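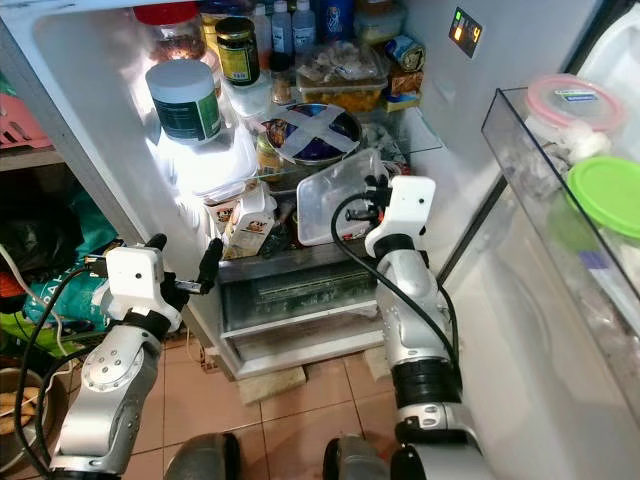 What do I fix first when the arms keep fumbling jobs at the fridge?

The clock. Get the camera and the joint readings on the same time before you touch the planner, the grasp code or anything else.

Rest of the tips below, in no real order. Most learnt the slow way. Kitchen jobs only, workshop page is separate.

TIMING
Stamp every message where it's made, not where it lands. Ours were stamped on arrival and drifted 45 ms whenever the log disk got busy. Looked like bad calibration. Asanka Roy recalibrated twice before anyone checked.

Log to a second disk. Cheap, do it today.

SEEING THINGS
Clear tubs are the worst. Depth goes straight through and you get the shelf behind, or nothing. An empty see-through container on the lower shelf is a good test piece – if your mask holds on that, it'll hold on a jar.

Lock the exposure before the door opens. Then set it again once the door is fully open and leave it alone. Auto exposure hunts when the inside light hits and you lose the top shelf.

Don't trust labels for telling jars apart. Lid colour plus height does better for us. Red lid, dark green lid, yellow lid, fine. Two white bottles, ask for a second look from a lower angle.

Anything taped or wrapped over the top: mark as no-grasp from above. Sides only.

PLANNING
Shelves go in as solid boxes, padded by 3 cm. Less and you clip the rim. More and the planner says there's no way in to the lower shelf.

Door too. Put the door bins in the collision model, with whatever is in them. People model the door flat and then wonder.

Cables. If a cable loops along the outside of the arm, add a fat capsule for it. Ugly but works. Plilier has a cable setting under Links, off by default for some reason.

Plan both arms together even if only one is moving. The parked one is still in the way.

Cap planning at 200 ms and keep the last good path. A late plan is no use near glass.

CONTROL
Slow down for the last bit. We drop the speed once the fingers are past the shelf edge and bring it back up on the way out.

Force limit per object, kept in a file, not in the code. Thin plastic tubs want far less than jars. Jyoti Chaturvedi keeps ours in a plain text table and it has saved alot of arguing.

If the grip closes further than the object is wide, you missed. Stop there. Don't retry blind, look again frist.

Fridge on blocks, or moved for cleaning? Redo the base-to-shelf transform. A small tilt at the feet is a big one at the top shelf.

TOOLING
Replay before you rerun. Soveo opens old logs fine and you can scrub to the frame where the mask jumps. We keep the last 600 runs, older ones go.

Name runs by task and shelf. "test_new_final" helps no one.

One config per kitchen. Copy it, don't edit the shared one (yes this was me, in April).

Will add a bit on drawers when the crisper model is less of a mess.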